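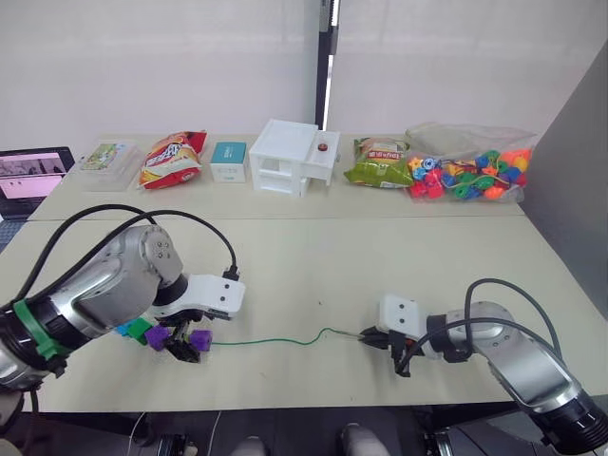 Kevton Lacing Beads and Cord Set

Product code 246. Plastic beads, lacing cord with metal tip.

We stock three lacing sets and this is the one we argue over the most in the shop. Lacing toys get sold with a lot of promises. If you believe the boxes, a child who threads beads will write sooner, sit still longer and be better at maths. We can't vouch for any of that, and we'd be wary of a shop that does. What we can tell you is how the beads and the cord hold up, and who tends to get some use out of them.

The beads

Plastic, in plain bright colours, with cyan, green and purple among them. The colour goes right through, so a chewed or scraped bead stays the same colour. They rinse clean in the sink. We leave them out of the dishwasher after Yanti Tarigan in our Erndale store ran a handful through hers and found one in the filter and one we still haven't got back.

They're light, and that cuts both ways. A full string doesn't drag on little hands. The loose ones roll, though, and they roll well. Put a tray or a tea towel under them if you're working at a smooth table, or you'll be on the floor before the child is.

The cord

Thin, green and fairly soft. It has a metal tip, and this is the main reason we keep the set on the shelf. Plastic tips split, and then you're licking the end of the cord and twisting it like you're threading a needle. Metal ones last longer in our experience. The catch is that the tip is short. An adult can pinch it with no trouble, but a beginner will often grab the cord behind it, and the whole thing flops over just as it gets to the hole. Show them to hold the tip itself, push it through, then swap hands and pull from the other side.

There's no stopper at the far end. Kevton's leaflet says to tie a knot. Tie a double one, then tug the end bead hard to check it.

Being thin, the cord tangles if it goes back in the bag loose. Wind it around your fingers or a bit of card.

What the maker says, and what we think

"Hours of focused play." Ten minutes is a good run for most kids. Some will sit longer, and some will tip the lot out and leave.

"Tested to 4,000 threadings." We've asked how this was done and haven't had an answer, so take it as you like. Our counter sample has had a year of customers' kids at it and the tip is still on.

"For all ages." No. These are small parts on a long cord. Keep them well away from children under three and stay in the room with older ones while the cord is out.

How it compares

The Rebelo wooden set has bigger beads and a stiff lace, and it's easier for a first go. It also costs a fair bit more, and the paint chips. The Esuveck set is cheaper than this one, but the holes aren't all the same size and a few need clearing with a skewer. If your child has never threaded anything, start with the Rebelo or a shoelace and some cut-up straws. If they can manage that already, the Kevton is the better buy.

Comments from customers

"Fine for the price. My daughter makes patterns, my son makes a whip. Supervise accordingly." Laurinda Valente

"Bought it for my own hands after a wrist injury. My therapist said any beads would do, and these do. I'd like a longer tip." Kavinda Akanda

"Cord is good, bag is rubbish. Mine ripped in the first week. 2 stars for the bag, 5 for the rest." Tomás Ramalho

He's right about the bag. We've told Kevton, and a jar with a screw lid works better.

Spares

Replacement cords are sold singly at the counter. Beads aren't sold loose at the moment. The next delivery is due in May. Unopened sets can be returned with the receipt. Opened ones we'll swap if a tip comes off or a bead arrives cracked.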